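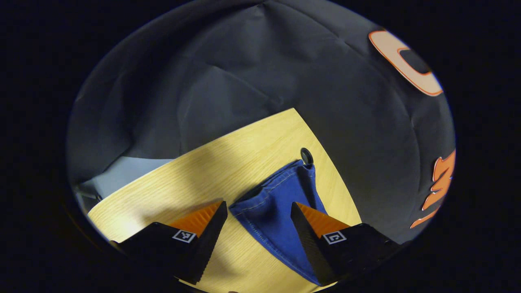
Home Topics Machines Space Animals Ask Us

Filed under: How Stuff Works / Robots

How do you teach a robot to pick up cloth?

Try a small test at home. Put a pair of jeans on a table and pick them up with one hand. Easy. Now try it again using only your thumb and one finger, with your eyes closed. You can probably still do it, but you will be slower, and you may grab the table by mistake.

Robots find this job hard even with their cameras on. Cloth bends, bunches up and folds over itself. A wooden block looks like a block every time you put it down. A piece of denim can land in a different shape each time, and a robot that learned one shape can get stuck on the next.

This page is about a kit that helps with the problem. It is called the Manbridge Hand Kit, and it is made by a small company named Riedl in the town of Honasmont. Schools and clubs can buy it or borrow it.

What is in the kit?

The main part is a gripper. A gripper is a tool that opens and closes to hold things, like the claw in an arcade machine. Most grippers are bolted to the end of a robot arm. You carry this one yourself. It has a handle and a trigger, and when you squeeze the trigger the two fingers move toward each other.

The fingers are thick and black. On the inside of each one, near the end, there is an orange pad shaped like a wedge. The pads are the part that touches whatever you are picking up. They are a little soft, so they don't slide off as easily as hard plastic would.

There is also a camera on the tool. It has a fisheye lens, which means it sees a very wide area all at once. Fisheye pictures come out round, and straight things like the edge of a table can look slanted or curved. People often think the picture has gone wrong the first time they see one. The wide view is useful, though. The camera can see the fingers, the thing between them and a lot of the room behind, all in the same picture.

The kit comes with a battery, a charging cable, a spare set of pads, a memory card and a box of things to practice on.

What are the little square patterns for?

Each finger has a small black and white square on top, with blocky shapes inside it. It looks a bit like the codes you see on posters. It is called a marker.

A computer is good at spotting markers. When it looks at a picture from the camera, it finds the two squares and works out how far apart they are. That tells it how wide the gripper is open. If the squares are far apart, the gripper is open. If they are close together, it has closed on something or it has closed all the way.

Please don't put stickers on the markers. Don't color them in either. The computer will not know what they are any more.

How does it teach a robot?

Let's say you want a robot to pick up a folded piece of denim. You could write a long list of instructions, such as "move forward, go down, close the fingers." The trouble is that the list only works when the cloth is in the same place and the same shape.

With this kit you show the job to the computer. You hold the gripper, move it to the cloth, close the fingers and lift. The camera records everything. One go, from start to finish, is called a demonstration.

Then you put the cloth down a different way and do it again. And again. You might bunch it up, turn it around or slide it to the other side of the table. A computer program studies all the recordings and looks for patterns in them – where the fingers went when the cloth looked like this, and when they closed. After enough practice material, the program can control a real robot arm that has the same kind of fingers and the same kind of camera. It has a good chance with a cloth shape it has never seen before. It still makes mistakes.

How many demonstrations does it need?

More than you would like. The denim lesson that comes with the kit was made from 1314 demonstrations, recorded by the people at Riedl. It took them most of one December.

A class does not have to do that many. Your recordings are added to the ones that are already there. Dimas Khoo runs the after-school club at the library in Clellville, and his group made over 900 of their own in one school term. "The first week they all went too fast," he says. "Then somebody looked at the recordings and they were a blur, so we slowed down."

Going slowly is the main skill. If you wave the gripper about, the picture is blurry and the computer can't use it.

Does the kit come with a robot?

No. This is the thing most people ask, and the box does not make it very clear. You get the gripper tool and the practice things. The robot arm is at the Riedl workshop in Honasmont. Your teacher sends the recordings there, and you get back a video of the arm trying the job. It usually takes 5 days.

Some groups have told us that waiting is the worst part. Urs Zürcher, who designed the fingers, told us he would like schools to have an arm of their own, but arms cost a lot and need a grown-up trained to use them safely. A smaller arm may be sold later on. There is no date for it yet.

What we liked

The handle fits small hands, and it is not too heavy if you take turns. The orange pads are easy to see against almost everything we tried. We also liked the video. Watching an arm try to copy you is strange and quite funny, mostly when it goes for the table.

What we didn't like

The trigger is stiff at first. The battery ran out in the middle of our second session, and there is no light to warn you. The instruction booklet is written for adults, and some of the words in it (like "calibration") are not explained. Calibration just means checking that the tool is measuring properly. You open and close the fingers all the way, 2 times, before you start recording.

Things to know before you start

Work at a table with plenty of room. Clear away cups and pencils, unless you want the computer to learn about cups and pencils.

Good light helps. A strong shadow can fall across the cloth and hide the folds.

Keep fingers out from between the pads. They don't pinch hard, but it isn't pleasant.

Don't record people's faces. A wide lens sees more than you expect, so ask everyone to stand behind the person holding the gripper.

Words to remember

Gripper – a tool or robot part that opens and closes to hold things.

Marker – a black and white pattern that a computer can find in a picture.

Demonstration – one full recording of a person doing the job.

Fisheye lens – a lens that sees very wide and makes a round picture.

Page checked 11 Oct 2021

Back to Robots Next: How do elevators know where to stop? Print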